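Still Waiting on the Laundry

Sreekumar Thevar has spent almost 12 months trying to get a machine to fold a shirt. A plate or a box keeps its shape when you lift it - cloth doesn't. 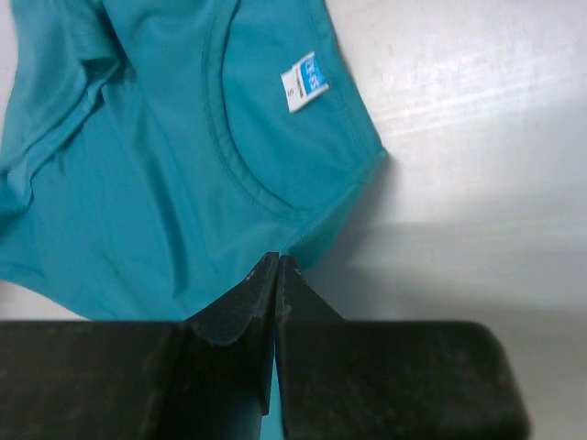 Most of the trouble comes before any folding. The machine has to find an edge and take hold of one layer.

At Brekport, Thevar logs every attempt, good or bad. A collar or a seam helps tell one side of a shirt from the other, and so does a small white label like the one sewn into the teal fabric. Lose sight of it and the job gets harder.

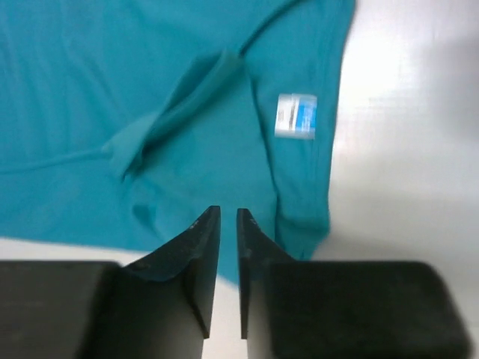

Mirta Garrido runs a commercial laundry and has 200 shirts to get through by lunch. She wants to know about speed, and on a recent visit she saw long stops between moves.

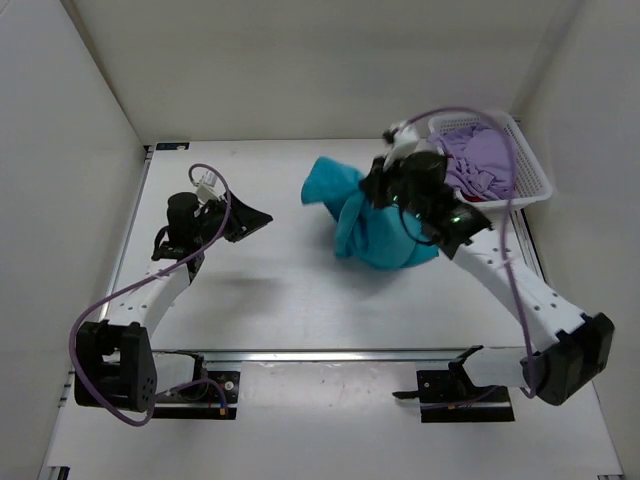
What it would take

Garrido says she would try a machine that got 90 of every hundred right.
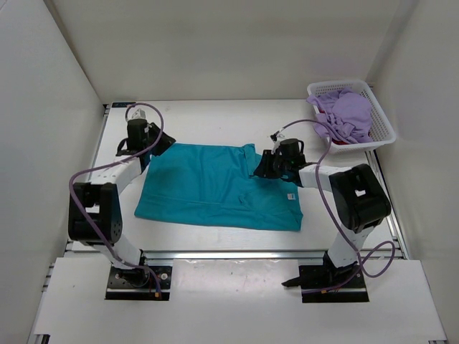

Thevar won't promise her one before November.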